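Vier Tage Skusau, und warum ich im August wieder hinwill
20. September 2024

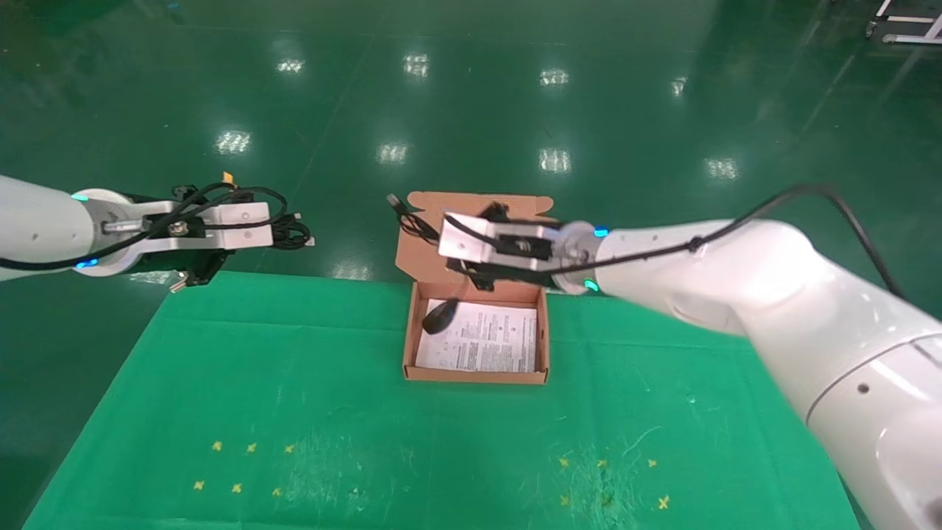

Wie kommt man ohne Auto nach Skusau? Mit dem Zug bis Jernora und von dort mit dem Linienbus 271, der direkt am Bahnhof losfährt und oben am Marktplatz von Skusau endet.

So, das war die Frage, die mir in den letzten Wochen am häufigsten gestellt wurde, und damit habe ich sie hoffentlich beantwortet, bevor ich wieder ins Erzählen gerate (ihr kennt mich ja). Der Bus braucht eine gute Dreiviertelstunde, und wenn ihr könnt, setzt euch auf die rechte Seite! Hinter dem zweiten Tunnel öffnet sich nämlich das Tal, und dann sieht man den See zum ersten Mal, ganz schmal und dunkelgrün zwischen den Hängen.

Gewohnt haben wir in der Pension Timmermans, gleich hinter der Kirche. Zwei Stockwerke, knarrende Treppe, dicke Federbetten und ein Frühstück, bei dem ich mir jeden Morgen vorgenommen habe, diesmal vernünftig zu sein. Die Aprikosenmarmelade hat das verhindert. Wer einen leichten Schlaf hat, sollte nach einem Zimmer zum Garten fragen, die Glocken läuten schon um sechs und sie meinen es ernst.

Am ersten Tag sind wir nur herumgebummelt, durch die Gasse mit den Töpferläden und hinunter zum Wasser, wo ein alter Holzsteg steht, auf dem man wunderbar sitzen und die Füße baumeln lassen kann. Am zweiten Tag wollten wir dann hoch hinaus. Zur Aussichtskanzel führen 268 Stufen, so steht es jedenfalls auf dem Schild am Einstieg, und ich habe unterwegs mehrfach überlegt, ob sich da jemand zu unseren Gunsten verrechnet hat. Oben weht immer ein bisschen Wind, nehmt also eine Jacke mit, auch im Hochsommer.

Danach unbedingt ins Café Lilisell! Es liegt am unteren Ende des Treppenwegs, hat nur ein paar Tische unter einer Linde und einen Mohnkuchen, von dem ich seitdem träume. Bezahlt wird bar, und am Nachmittag ist der Kuchen gern mal aus.

Nicht geschafft haben wir die Wanderung um den ganzen See. Dafür müsste man früh los, und früh los, das haben wir bei diesem Frühstück einfach nicht hinbekommen. Für nächstes Jahr habe ich das Gartenzimmer schon mal vormerken lassen, wieder für den August, und die Wanderschuhe kommen diesmal gleich obenauf in den Koffer.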